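Building a pair of hand-held grippers, part 4: pads, cables and the practice table

If you've been following along from the earlier parts, you'll have two gripper bodies printed and bolted, the finger links moving freely, and a fair bit of black plastic swarf in your carpet. Good! This part is the fun one. We're putting the soft tips on, sorting out the cables and then setting up a table to practise picking things up with both hands at once.

A quick recap for anyone landing here from a search. These are grippers you hold yourself, one per hand, with the same fingers I want to fit to my two Kalska arms later on. You squeeze, the fingers close, a little encoder in each one logs how far. I'm building mine at our shared workshop and the plans are a mash-up of the Kotian open design and my own bad habits.

What you need for this part

Both gripper bodies from part 3
Two mounting plates (mine are printed in white because that's what was on the spool)
Four fingertip pads
M3 bolts, 10 mm and 16 mm, and a driver that fits them properly
Silicone contact adhesive
Two cables, long enough to reach the floor while you're standing
Black cloth tape
A big sheet of foam board
Something soft to pick up

Step 1: The mounting plates

The plate is the triangular bit that goes on top. Bolt the back corner first, only finger tight, then the other two, then go around again with the driver. I did the first one fully tight in one corner and the whole plate sat crooked. Had to undo the lot. If a hole is a touch small, run a 3 mm bit through it by hand, no drill, and it'll be fine.

Don't fill every hole, by the way. There are spares for the tracker mount that comes in part 5, and you'll want them clear.

Step 2: The fingertip pads

I cast mine in teal silicone, which was the colour left in the tub after somebody else's project, and I've grown quite fond of it. You can print them in a flexible filament instead, but the ones I printed were slippery on anything fabric.

Scuff the finger with sandpaper, wipe it down, thin coat of adhesive on both faces, wait until it's tacky, press. Then leave it overnight. I know. I didn't either, the first time, and a pad slid off sideways the moment I squeezed something.

Check the pads meet squarely when the fingers close. Hold it up to a window and look for a wedge of light between them. A sliver is okay, they squash a bit. If it's wider than a fingernail, pull the finger link off and have another look at your spacers, as you've probably got one on the wrong side. (Rosaura Cuadros from the Tuesday-night lot emailed me after part 3 to say she'd had hers backwards for a month.)Step 3: Cables

My least favourite part of any build. The cable comes out of the body next to the handle, and it needs enough slack that your wrist can roll all the way over without tugging. Before you fix anything, hold the gripper, turn your hand palm up, then palm down, then reach across your body. If the cable pulls at any point, give it more.

Let the slack hang in a loop on the outside of your arm. I tried running it up my sleeve and felt like a marionette. A loop down beside the table works much better, as long as you don't roll your stool over it.

Plug both into the Skanance board and open the logger. You should see two numbers. With the fingers wide open mine read 22 on the left and 49 on the right, and it doesn't matter a bit that they're different, just write them down, because those are your offsets. Fully closed, the left one gets to 347. If your number goes down as you squeeze, tick "reverse" in the settings and carry on with your life.

Step 4: The practice table

You want a table you can sit at with your knees under it. Lay the foam board on top and mark a light pencil grid on it, nothing fancy. The grid is so you can put the object back where it was and try the same move again. Foam board is also kind to your fingertips when you come in too low, and you will come in too low.

Put a bit of tape on the left and right edges of the table to show where the board lives. I skipped that for ages and then wondered why my runs from one evening didn't line up with the next. A taped X on the floor does the same job for anything that stands beside the table.

Step 5: Your first two-handed pick

Start with something soft and long. Hard objects shoot out sideways when your two hands don't agree, and a soft one just squishes and forgives you. A padded fabric roll is ideal. I like one with some drawing on it, circles or squiggles or dots, so you can tell if it's twisting between the pads.

Sit down, one gripper in each hand, gripping the handle below the mechanism. Lay the roll across the middle of the board and come in from both sides with the jaws facing each other. Go slowly. Touch one end, then the other, and stop there for a breath before you press.
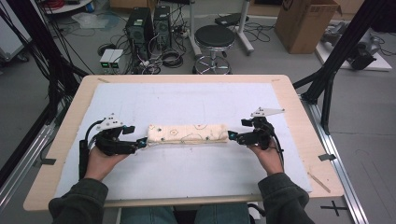

Press inward only until the ends start to give. It takes far less than you'd think, and my early logs are full of me absolutely strangling the thing. Then lift both elbows together. Elbows, not wrists! If you lift with your wrists the grippers tip and the roll drops out the bottom.

Set it down on the same grid lines, open up, back away. Do that until it's boring. Then try turning it a quarter turn, which is much harder than it sounds, as one hand has to come toward you while the other goes away, and your brain will have opinions.

If it's not going well

The roll spins between the pads: your hands aren't level. Lower your chair a notch.

One end slips first: look at that pad for dust. A wipe with a damp cloth usually sorts it.

Fingers feel gritty: back off the pivot bolts by an eighth of a turn. Don't oil them, it'll find its way onto the silicone.

The logger drops out partway through: nearly always the connector at the board end. I swapped mine for the Zollden locking type back in April and haven't had a dropout since.

Your forearms ache: have a cuppa. These are heavier than they look, and short sessions give me better logs anyway.

In part 5 we'll add the trackers to those spare holes on the plates, so leave the grippers assembled and keep your two offset numbers somewhere you'll find them. Mine are on a strip of masking tape stuck to the Skanance board.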